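Skye Semple
A thread on rubber bands, for everyone who asked after I mentioned the drawer. Get a drink, I go on a bit.

1/
So the kitchen drawer at our place has had a layer of rubber bands at the bottom of it for as long as I've lived here, and every time I wanted the tape or the good scissors I came up with three bands looped over my fingers like very cheap jewelry. This week I finally pulled the whole lot out and sorted it, and I had such a nice time doing it that I want to tell you everything.

2/
A bit of background. I send out seed packets and little zines in the mail under the name Budo, and I buy bands from Bukemach, who sell them in mixed colors. The last carton was 1320 bands. I thought that would see me through to spring. Euan Imrie, who shares the workroom with me, laughed at me for a good long while, and then started taking them for his own parcels, so I feel we came out even.

3/
The first thing I'd say is to tip everything out. All of it! Don't try to fish the good ones out of the box a few at a time (I did this for years). You need a table, a bit of light, and enough room for things to spread. Pale wood is lovely for it, the colors show right up.

4/
Color is a perfectly good way to start, even if it isn't how you end. Green, blue, yellow, red, all over the table, and it cheers me up every time I look over at it.

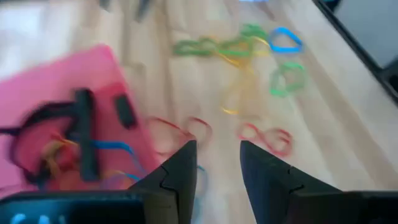 Do rubber bands go bad if they just sit in a drawer?
Natural rubber ones dry out over time, and heat and sunlight speed it up, so a band from the back of a warm drawer may crack or go sticky long before you've ever used it.

5/
Which brings me to the stretch test. Take each band between two fingers of each hand and pull it slowly to maybe twice its length, pointing it away from your face, please, I have learned this. Then let it back gently and look at it. Little cracks along the edge mean it goes in the trash. If it feels tacky, trash too. If it comes back to the size it was and feels smooth, keep it.

6/
I know throwing them out feels wasteful. My grandmother saved every band that came around the celery and I hear her voice each time. But a tired band snaps in the middle of a bundle, and then you've got 57 seed packets all over the post office floor and a line of very patient people behind you. Ask me how I know.

7/
Next is size, and I do this after color and after the stretch test, so I'm only handling the keepers. I look at width more than length. Skinny ones go around paper, folded maps, a small stack of cards. Wide ones are for anything with some weight to it, or anything with corners that would cut a thin band. The ones in the middle do everything else and always run out first.

8/
A word on tangles, as a few of you wrote to me in some distress. Please don't pull! Bands aren't like string, there are no real knots in there most of the time, only loops lying through other loops. Lay the clump flat, press on it a little and roll it under your palm, and it loosens. Then lift one color out at a time. I go for red first, I couldn't tell you why, I've always done it that way.

9/
Also, leave a few loops lying loose on the table while you work and don't worry about making tidy piles right away. I used to rush into jars and then find the wrong ones in there a month later. A yellow one lying over a red one isn't hurting anybody. Put some music on. Take your time over it.

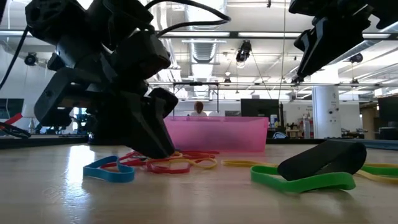
10/
Where to keep them. I've tried a ball (fun to make, a pain to get anything off of), a nail on the wall (too much sun, they were brittle by October), and a doorknob, which everybody's mother did and which I still have a soft spot for. What works for me is small containers with lids, one for each width, in a cupboard well away from the stove. Dark and cool is what you want.

11/
I had 4 containers to begin with, labeled by color, very pretty, and I'm a little sad to report that it was no use at all. When I'm packing an order I never think "I need a green one." I think "I need a fat one." So now it's skinny, medium, wide, and one marked odd, and the colors are all jumbled together inside, and I've decided to find that charming.

12/
Several of you asked about a dusting of talc or cornstarch to stop them from sticking. A small pinch, shaken around with the lid on, does help if you live somewhere muggy. I'd skip it for anything that's going near dark paper or fabric, though. It gets everywhere. I had white thumbprints on a whole batch of navy envelopes and had to write a little apology in each one.

13/
Uses I'd forgotten about until I had a table covered in them: a wide one around a stubborn jar lid for grip, one around a cutting board at each end so it stays put, one around the paint can for wiping the brush. A skinny one on each end of a hanger so that a slippery blouse stays on. One around the cookbook to hold the page. Euan keeps his charging cords coiled with them, but I wouldn't do that for months on end, old rubber can leave a mark on the plastic.

14/
And please don't put them around photographs or anything you want to keep for a long time. They press a dent into the edges, and when they break down they can stick and stain. Cotton tape or a strip of paper is kinder. I untied a bundle of my aunt's letters from her Ait Brahim trip last year and the band had stuck itself to the top envelope. I nearly cried over the stamp.

15/
Someone asked if I'd tried the silicone ones from Trutus. I have 2 of them and I like them very much for the freezer, around bags of peas and so on. For mailing they're too dear to give away, and I do think of the bands as a small gift in with the order. People write back to say they reused theirs, which makes my whole morning.

16/
The drawer, by the way, now has the tape, the good scissors, a tape measure I thought I'd lost, and a single blue band I found stuck in the runner after I'd put all the lids on. I've left it in there. If you've got a band storage trick I haven't mentioned, tell me below, I'll be reading replies with my tea.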